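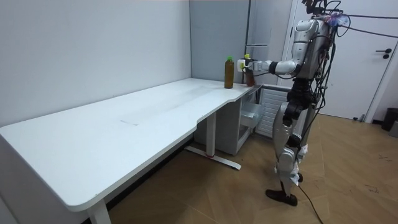
Gallery / Rooms and furniture

The corner desk at Gornbridge

Posted May 2, 2021 by Kelechi Iyamu

The long white desk came with us from the old rooms in Clinden and went into the small room at Gornbridge in December. It is a corner desk from Adebisi, bought second-hand for 350 pounds with the drawer unit included. New, the pair would have been well over that. Several people have asked how it fits, so here are some notes.

The long side runs out from the back corner, with a curved notch in the front edge near the middle. A chair goes in at the curve. The drawer cabinet is under the back end of the desk, close to the radiator, and one of the drawers is part open. I had wanted the cabinet on the other side, but then you could not get past it to the window catch.

Two bottles are standing at that end of the desk, one with a yellow cap and a brown one with a green cap. Drinks are allowed in this room as long as they have a lid. Mugs stay in the kitchen.

The top has some faint scuffs and a pale rectangular mark near the centre. I have tried washing-up liquid and then a cream cleaner called Fondent, and neither made much difference to the mark. The scuffs did get lighter. I would not go any harder on it than that, as the surface is all one piece and a dull patch would look worse.

For anyone measuring up, the long side is 2000 mm. It went through the door on its edge with the legs off, and the legs took an evening to put back. We left 60 mm between the desk and the radiator so the heat can get out. The bolts are the ordinary kind and a spare bag of 200 cost very little, so I have plenty left if anybody needs them.
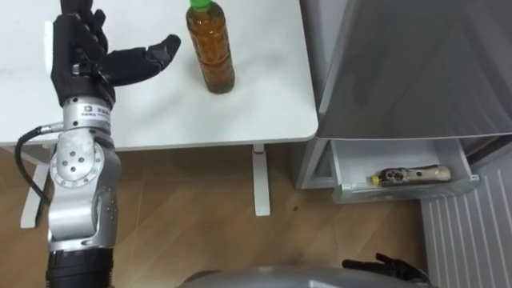
Adebisi desks of this type do mark if a sticky label is left on them for long, and Kelechi was told so by Temi, who wrote in to suggest warm water and a plastic scraper held nearly flat. Leave the cream cleaner alone after that, was the advice, and dry the top with an old tea towel.

The bottle with the green screw cap is clear plastic, and what is in it looks like tea. The corner of the table top is rounded, and plain white like the rest, with a few smudges that I will go over with a cloth.

Next to be done in this room are the felt pads for the feet and a shelf above the radiator. I will add to this page when the shelf is up.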